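Measure for Measure: The Return of the Pantry Table

The dry goods counter was once a fixed part of the American grocery store. Rice, beans and flour were weighed out by the scoop, folded into paper and carried home to be emptied into whatever jars the household owned. Printed packaging ended most of that trade. In the past few years, a number of households have taken up the older habit again, and Fallent, a membership organization for home cooks, has built its winter program on it.

The program is called the Pantry Table. Members are asked to clear one surface at home, set out the staples they use most, and decide which container each of them should live in. Enrollment for the current season stands at 1,041 households, compared with 968 a year earlier. The organization attributes the increase to word of mouth and to a shorter, less demanding course plan introduced in September.

Nilmini Khan, who directs the program, considers the choice of table more important than the choice of jar. A round table, in her view, allows every container to be reached from one chair, and a dark top makes spilled grains easy to find. "People begin by buying containers," she said. "We ask them to begin by sitting down with what they already have."

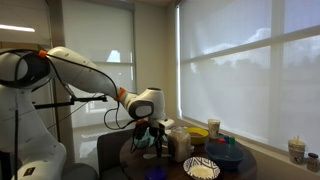

A lidded clear jar and a yellow bowl on a round, dark wooden table.

The course divides staples into two groups. The first is made up of goods that pour, such as rice, sugar and salt, which members are advised to keep in tall, clear containers so that the level can be read from across the kitchen. The second consists of goods that are sorted before cooking, chiefly dried beans and lentils. For these the course recommends a wide bowl, filled to a shallow depth, where small stones and split skins can be picked out before the contents are put away.

Members receive a printed guide of modest length. It gives storage times, a page for labels and a short section on pests, written by Châu Quan, a former wholesale buyer who reviews all of the organization's published advice. Mr. Quan is firm on the subject of mixing old stock with new. A jar should be emptied, washed and dried completely before it is refilled, and the older grain should be cooked first – a practice he regards as the most frequently ignored in the guide.

Portioning is taught in the second session, and it is the part of the course that families tend to repeat on their own. Participants estimate a serving by eye, spoon it into a small bowl, and only then check it against a measuring cup. The equipment is deliberately plain: a light teal bowl and a white plastic spoon laid on the wood beside the tall container are sufficient for the exercise.
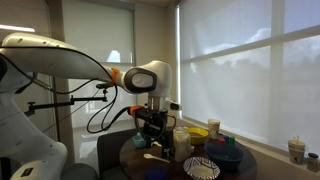
Children are welcome at every session of the Pantry Table, and the guide sets aside tasks suited to them. Younger participants may fill, level and pour, while older ones keep the written record of what has been used during the week. Program staff advise parents against clearing away every toy before the work begins, and three small blocks in red, blue and green can share the tabletop with a paper cup and a bowl of dry goods without getting in the way of a lesson. Ms. Khan has found that sessions run longer, and more calmly, when the table still looks like part of the home.

Households that complete the course are invited to submit their weekly records, from which Fallent prepares its recommendations for the following year. The next edition of the guide will include an expanded section on flour, the subject on which members most often write in with questions. Enrollment remains open to new and returning members.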